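Do away fans get any roof at the Nevport ground?

Josex
Going to my first away game there in July. The club site says capacity 3000 and nothing else. Is any of the away end covered?

Trastulholm
Covered is a strong word. There's a roof over the back 2 rows, and the rain comes in sideways off the river. Gate opens at 6:30.
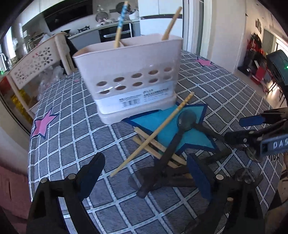 Get there early and stand by the left-hand wall, which holds 30 people if they like each other.

Alarcón
bring a coat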